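21st August

Second batch of the Feltora descaler came in. Still not convinced. The claim on the drum is that it strips scale at room temperature in 80 minutes with no scrubbing. Last week's strip sat for the full time and I could still catch a fingernail on the edge of the deposit. Jundel's rep says our water is "unusually hard," which is what reps say.

Set up again this morning with the kettle elements from the Henao returns bin. Picked the worst two I could find, same model, similar crust. One goes in Feltora at the label dilution, the other in plain citric acid from the big tub, 500 ml each, same shape of beaker, same shelf. I don't see the point of testing an expensive product against nothing at all, and as far as I can tell that is how the sheet from Jundel was done. Their "untreated control" is an element sitting in tap water. Of course it lost.

Weighed both before. Numbers are in the back of the book, not here, because I got them the wrong way round the first time and don't want two versions floating about. Whoever does the after weights, dry the elements properly. The last lot were weighed damp and I threw those results out.

Foam was high on the Feltora side in the first few minutes, then nothing much. Foam looks impressive and tells you very little. Citric was slow and dull to watch, as usual.
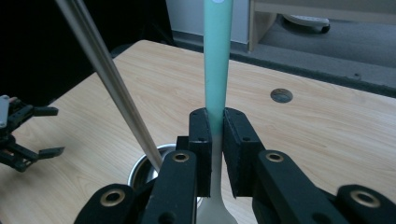
Utensil with the mint-green handle, pale silicone head.

Side question, silicone. The sheet says Feltora is "safe on all common seals." No grade given, no contact time, no temperature. I'd want to see a seal left in it over a weekend and measured for swelling before I put that in writing to anybody. Cut a few rings from the Stustier gasket stock and dropped them in a lidded jar of the full-strength stuff. Outer diameters written on the lid. Please don't top it up or swap the lid with another jar.

Pulled both elements at the end of the label time. By eye the Feltora one is cleaner on the flat part and no better at the bend, where the crust is thickest and where it matters. Could easily be that its crust was thinner there to begin with. With one element each side I wouldn't bet lunch on it.

To do: after weights once dry. Repeat with the elements swapped between liquids for a second soak. Ask Jundel for the raw figures behind the graph, again. The price goes up in October so they will be pushing for an order. No order until the repeat is done.

Drain tray is leaking at the corner, have put a rag under it.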